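# linari-shelfmarks

Catalog records, shelfmark rules and conversion scripts for the Linari house library. 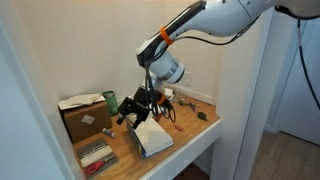

*Alcove desk, with a white book.*

Maintained by Fidelina Taipe. Subject headings and authority work by Lucie Zacharias.

## Status

Usable. The monograph records are complete for the ground floor and partial for the upstairs rooms. Pamphlets are listed at box level only. The schema was last changed in March and is frozen until the upstairs rooms are finished.

## Contents

```
records/
 monographs.csv
 serials.csv
 pamphlet_boxes.csv
authority/
 names.csv
 subjects.csv
 places.csv
rules/
 shelfmarks.md
 sorting.md
scripts/
 check.py
 sortkey.py
 to_marc.py
 labels.py
```

`records/` is the data. `authority/` holds the controlled forms that the records point to. `rules/` is the written policy, and takes precedence over the scripts where the two disagree. If you find such a case, open an issue and quote the shelfmark.

## Scope

The library is a private collection of printed books, mostly on forestry, wood-boring insects, seed handling and Andean agriculture. It was assembled by several owners and was never cataloged as a whole. Two partial lists survive. One is a card file, the other is a typed inventory that stops in the middle of the letter M. Neither was used as a source for titles, since both abbreviate without a system. They were used for provenance notes.

Out of scope: manuscripts, maps kept outside a book, photographs, correspondence. Maps bound into or pocketed in a book are noted in the `extras` field.

## Record format

All files are UTF-8, comma-separated, with a header row and Unix line endings. Fields containing commas or quotes are quoted. Empty means unknown or not applicable. Do not write `n/a`, `unknown`, `?` or a dash.

| Field | Required | Notes |
|---|---|---|
| `id` | yes | Permanent. Never reused, including after a withdrawal. |
| `shelfmark` | yes | See below. |
| `title` | yes | Transcribed from the title page, sentence case. |
| `title_cover` | no | Only if it differs from the title page. |
| `author_id` | no | Key into `authority/names.csv`. |
| `place_id` | no | Key into `authority/places.csv`. |
| `publisher` | no | As printed. |
| `year` | no | Four digits, or empty. |
| `year_note` | no | Free text: copyright date, inferred date, range. |
| `extent` | yes | Last numbered page, or `unpaged`. |
| `height_cm` | yes | Rounded up to the next whole centimeter. |
| `binding` | yes | `hard`, `soft`, `stapled`, `loose`. |
| `language` | yes | Three-letter code. Multiple codes separated by a semicolon. |
| `subject_ids` | no | Keys, separated by semicolons, maximum 2. |
| `extras` | no | Maps, errata slips, inserted leaves. |
| `provenance` | no | Stamps, bookplates, inscriptions. |
| `condition` | no | Free text. Keep it short. |
| `room` | yes | Two-letter room code. |

`extent` is the last printed page number, even where the count is obviously wrong. Misnumbering goes in `condition`. Plates are not counted.

`height_cm` is measured at the spine, outside, including the boards. It drives shelving, so an error here causes more trouble than an error in most other fields.

## Shelfmarks

A shelfmark has three parts: class, cutter, and size letter.

```
SIR H83 b
```

### Class

Three capital letters. The current classes:

| Class | Covers |
|---|---|
| `SIR` | *Sirex* and other wood-boring insects, damage surveys, control |
| `FOR` | Forestry, general and regional |
| `SEM` | Seed collection, storage, testing, nurseries |
| `AGR` | Field agriculture outside nurseries |
| `GEO` | Geography, travel, local history |
| `REF` | Dictionaries, directories, bibliographies |
| `LIT` | Everything read for pleasure |

`SEM` is named for the former owner's seed notebooks, which were labeled *Semen* in the Latin sense. The notebooks themselves are manuscripts and out of scope.

A book goes in one class. Where two apply, use the narrower. A nursery manual with a chapter on wood wasps is `SEM`. A wood wasp monograph with an appendix on nursery stock is `SIR`.

### Cutter

First letter of the main entry, then two digits from the table in `rules/shelfmarks.md`. Main entry is the author if there is one, the editor if there are no more than two, otherwise the title, skipping the initial article in any language.

Corporate authors are entered directly under the name in `authority/names.csv`, not under the parent body.

### Size letter

| Letter | Height |
|---|---|
| `a` | up to 20 cm |
| `b` | 21 to 28 cm |
| `c` | 29 to 35 cm |
| `d` | over 35 cm, shelved flat |

Size `d` books are kept in the lower cabinet regardless of class. The shelfmark still carries the class.

## Sorting

Sort by class, then size letter, then cutter, then year, then `id`. Note that the size letter sorts before the cutter although it is printed after it. This matches the shelves. A plain text sort of the `shelfmark` column gives the wrong order. Use `scripts/sortkey.py`.

Records without a year sort before records with one.

Diacritics are ignored for sorting and kept for display. `Huamán` files as `Huaman`. `ñ` files as `n`, contrary to Spanish practice, because the collection is consulted mainly by English readers and the card file already did it this way. `ll` and `ch` are not treated as single letters.

## Authority files

`names.csv` has one row per person or body, with the preferred form and any variants found on title pages. Preferred form for Spanish double surnames is both surnames, in order, followed by a comma and the given names. Where a title page gives only one surname and the second cannot be established from another book in the collection, leave it at one.

The Huamán entries need care. Several authors share the surname and two share an initial. They have been separated on the basis of subject and place of publication only. The `basis` column says which evidence was used. Do not merge them without a source.

`subjects.csv` is flat. A hierarchy was tried and dropped. It took longer to maintain than to search without it.

## Scripts

Python 3, standard library only.

```
python scripts/check.py records/
python scripts/sortkey.py records/monographs.csv > sorted.csv
python scripts/to_marc.py records/monographs.csv out.mrc
python scripts/labels.py --class SIR --size b > labels.txt
```

`check.py` verifies required fields, key integrity, duplicate ids, size letter against height, and language codes. It exits nonzero on any error. Run it before committing.

`to_marc.py` writes 200 records per batch. Change this with `--batch`. The `room` and `condition` fields go to local note fields and will be lost by systems that strip them.

`labels.py` prints spine labels as plain text, three lines each. Stapled items are skipped by default, as the spine will not take a label. Use `--include-stapled` to get slips for the folders.

## Known problems

- Heights in room `UE` were recorded in inches at first and converted later. Any value close to a size boundary should be checked against the book.
- `serials.csv` has gaps in holdings that mean "not checked" and gaps that mean "not held". They cannot be told apart.
- Place names follow the title page. The same town appears under two spellings in `places.csv`, linked by `see_id`. The MARC export ignores `see_id`.
- Cutter numbers above `S90` are crowded. Expect a third digit eventually.
- Offprints bound together by an owner have a single record under the first item. The rest are listed in `extras`, which is not searched by the subject tools.

## Contributing

One change per pull request. Corrections to a transcription need the `id` and the title page wording, typed out in full with line breaks marked by a vertical bar. New subject headings go to Lucie first. She will want at least two books that need the heading.

Files with more than 100 changed rows should be split by class, so that the diff can be read.

Do not open the CSV files in a spreadsheet program and save them back. Leading zeros in `id` are lost and some page extents turn into dates.

## License

Records: public domain dedication. Scripts: MIT. The text of `rules/` may be copied and adapted with credit to the Linari library.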